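Häufige Fragen zur Untermiete im Gemeinschaftsbüro Baysal

Wer kann einen Arbeitsplatz mieten?

Selbstständige, kleine Firmen und Vereine. Eine Gewerbeanmeldung verlangen wir nicht, wir brauchen aber eine Rechnungsanschrift und eine Kopie des Ausweises. Studierende können einen Platz für die Dauer ihrer Abschlussarbeit mieten.

Wie lange läuft der Vertrag?

Die Mindestlaufzeit beträgt zwei Monate. Danach verlängert sich der Vertrag jeweils um einen Monat. Gekündigt wird in Textform bis zum Monatsende, eine E-Mail reicht aus. Wer im Januar kündigt, ist bis Ende Februar Mieter.

Was ist in der Miete enthalten?

Tisch, Stuhl, Strom, Heizung, Internet und die Reinigung der Gemeinschaftsflächen. Den eigenen Tisch wischt jeder selbst ab. Kaffee und Tee werden über eine Strichliste in der Küche abgerechnet. Druckkosten stehen auf der Monatsrechnung.

Muss ich eine Kaution zahlen?

Ja, eine Monatsmiete. Sie wird nach Rückgabe der Schlüssel innerhalb von vier Wochen überwiesen. Für einen verlorenen Schlüssel behalten wir 40 Euro ein.

Kann ich eigene Möbel mitbringen?

Stühle und Rollcontainer ja, Tische nur nach Absprache. Bitte beschriften Sie alles, was Ihnen gehört, auf der Unterseite. Beim Auszug zurückgelassene Möbel werden auf Kosten des Mieters entsorgt. 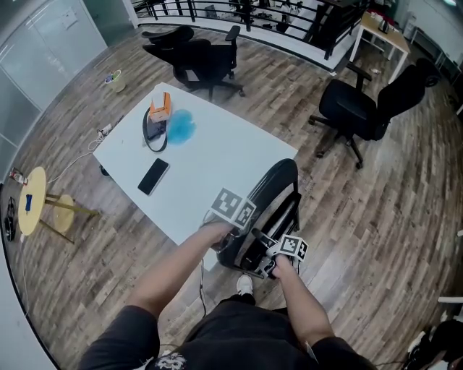
Eigene Bildschirme, Lampen und Ladegeräte sind erlaubt. Heizlüfter, Wasserkocher und Kochplatten am Arbeitsplatz untersagt unsere Hausordnung. Mehrfachsteckdosen dürfen nicht hintereinandergesteckt werden. Wer mehr Anschlüsse braucht, meldet sich bei Noboru Hamada.

Wann ist das Büro zugänglich?

Mit eigenem Schlüssel jederzeit. Der Empfang ist vormittags besetzt. Nach 22 Uhr bitte die Haustür abschließen und im Treppenhaus leise sein, über uns wohnen Familien.

Darf ich Besuch empfangen?

Ja. Für längere Gespräche gibt es das Besprechungszimmer mit Platz für fünf Personen. Gebucht wird über den Kalender am Empfang. Mieter haben vier Stunden im Monat frei, jede weitere Stunde wird berechnet. Nicht genutzte Stunden verfallen.

Kann ich die Adresse als Geschäftsadresse angeben?

Das ist bei festen Arbeitsplätzen möglich und muss im Vertrag stehen. Pakete nehmen wir während der Empfangszeiten an und bewahren sie fünf Tage auf. Nachnahmesendungen nehmen wir nicht an.

Sind meine Sachen versichert?

Nein. Unsere Versicherung deckt nur das Gebäude und unser Inventar ab. Für Geräte und Unterlagen der Mieter empfehlen wir eine eigene Inhaltsversicherung. Abschließbare Fächer stehen im Flur und können ohne Aufpreis genutzt werden, solange welche frei sind.

An wen wende ich mich bei Fragen?

Verträge und Rechnungen: Chiyo Kinoshita. Technik und Schlüssel: Noboru Hamada. Beide erreichen Sie über den Empfang oder das Kontaktformular.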